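Brodow 14 Bench Shear
From the Estcombe workshop range

Price: $1,695
Ships from our Mosine store
Blade length: 14 inches
Weight: 207 lb
Warranty: 4 years on the frame, one year on the blades

I've been selling sheet-metal tools out of Estcombe long enough to have strong feelings about shears, and the Brodow 14 is the one I keep coming back to. It lives on the end of my own bench at home, and when folks call up asking what to get after they've worn out their tin snips (and their wrists), this is usually where the call ends up.

So what is it? A hand-operated, lever-action bench shear. You bolt it down, slide your sheet in under the hold-down, pull the handle, and you get a straight cut with no curl on the keeper side. No motor, no air line, no noise to speak of. I cut a strip of galvanized at eleven at night with the dog asleep under the bench and she didn't lift her head!

It's happy in mild steel up to 16 gauge across the full blade. You can push a narrow piece a little thicker than that, but please don't make a habit of it, you'll feel the handle flex and that's the shear telling you to stop. Aluminum goes through like cardboard. Stainless I keep to 20 gauge and thinner, and I go slow. Don't cut rod, bolts or hardened anything in it. I've seen the blades that come back after that and it's a sad sight.

The hold-down is the part I'd brag about. On the older Gough shear I had before this one, the clamp was a single thumbscrew, and the sheet would creep a hair every time I leaned on the handle. The Brodow has a full-width bar with a cam lever. Flip it over, it grabs, flip it back, you're free. If you're making a run of small brackets that all need to match, that bar saves you so much fussing with the file later on.
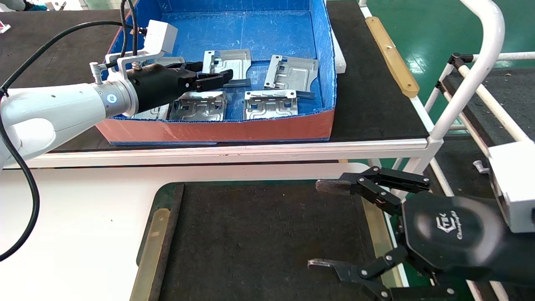

Then there's the back gauge, which comes in the box (it used to be extra, and I complained about that for years). It's a plain steel fence on two rods with a scale on each side. Set both sides, snug the knobs, cut a test piece and measure it with calipers before you do the whole batch. The scale is decent but I trust calipers more. Mine has held its setting through a whole afternoon of cutting without drifting.

A few things to know before you order. It's heavy, and it comes on a small pallet, so have a helper around or a hoist if you've got one. The driver will take it to the end of your driveway and no farther. You'll need a sturdy bench too. I tried mine on a folding work table for a day, just to see, and the whole table wanted to walk across the garage. Four half-inch bolts through a thick top will do it. Bolts aren't included, which I think is a bit cheap at this price, but there you go.

Setup takes most folks an evening. The blades come coated in a sticky brown grease, so wipe that off with mineral spirits and put on a light coat of machine oil. Check the blade gap at both ends with a feeler gauge. The manual covers it on the second page, and for once the drawings make sense. If the cut edge comes out with a heavy burr, the gap is too wide. Close it up a touch and try again on scrap.

Both blades have four usable edges, so when one gets dull you unbolt it, turn it and carry on. I turned mine for the first time in May after a lot of ductwork and it was like having a new shear again. Replacement sets are in stock at Mosine and we'll match the blades to your serial number if you send it with the order.

Wear gloves when you handle the offcuts, and keep the locking pin through the handle when you're not cutting. That lever is long and it'll come down on its own if someone bumps it.

In the box: shear, handle, back gauge with rods and knobs, locking pin, two hex keys, manual.

Not in the box: mounting bolts, feeler gauge, stand. The Estcombe floor stand fits this model and can go on the same pallet if you order them together.

Returns are fine within 30 days as long as it hasn't been bolted down and used. Freight back is on you, so if you're unsure about the size, call the Mosine store first and we'll go out on the floor and measure whatever you need measured.

Page updated Nov 21, 2023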